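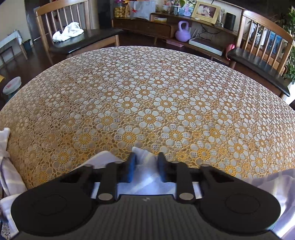 The robotics club has picked its project for the year, and it is laundry. Members voted in September between a line follower, a chess arm and cloth folding, and folding won by two votes. The goal is a small arm that can fold a hand towel into quarters on an ordinary table. Before the arm can learn anything, the club has to collect examples, and that is what most members have been doing since.

The examples come from people using hand-held grippers at home. A member squeezes the grip, picks up a corner of the cloth, folds it over, lets go and starts again. The camera on the gripper records each attempt. The club owns two of these tools, named Briston and Jiltau after a vote that took longer than the one about the project. They go out on a sign-up sheet, and each household keeps one for up to a week.

Edeltraud Ortner, the faculty advisor, asked for 3000 folds by the end of the school year. So far the club has around 120 that passed review. Many more were recorded, but Retno Ngau, who checks the files, throws out any attempt where the cloth leaves the view or a hand comes in to help. She has also thrown out several of her own. 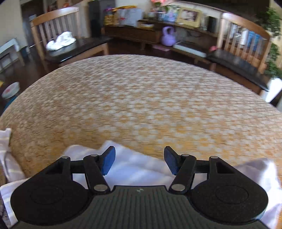
Members are asked to work at whatever table they eat at and to leave the room the way it normally is. The first recordings were all made on the gray bench in the lab, and the practice model did well there and badly everywhere else. Patterned tablecloths gave it the most trouble. It could not tell where the towel ended and the table began, and it tried to pick up the pattern. Yoga Mangundap has asked for more homes with lace, checks or stripes on the table, and for towels that are white or close to it, so that the model sees plenty of hard cases.

A few notes from the last meeting:

- Start each attempt with the cloth crumpled. Drop it on the table and don't straighten it first.
- Move slowly. Fast turns blur the picture, and blurred sections are cut in review.
- Check that both pivot screws at the base of the fingers are snug before you start. Jiltau's left one works loose.
- Wipe the finger pads with a dry cloth only.
- Write the start time and the kind of cloth in the log. "Towel" is enough.

Hüsnü Karaca is rebuilding the arm's wrist, which cracked when it was clamped too tightly to the bench. He expects to have it back on the stand before winter break, and the first test on a real towel will be after that. Until then the model only runs on recorded video.

The sign-up sheet for December 2021 is on the lab door. Briston is taken through the break, but Jiltau still has open weeks. New members can borrow a gripper after one practice session with Retno or Yoga - bring your own towel. Chargers go back in the case with the gripper, please. One is still missing.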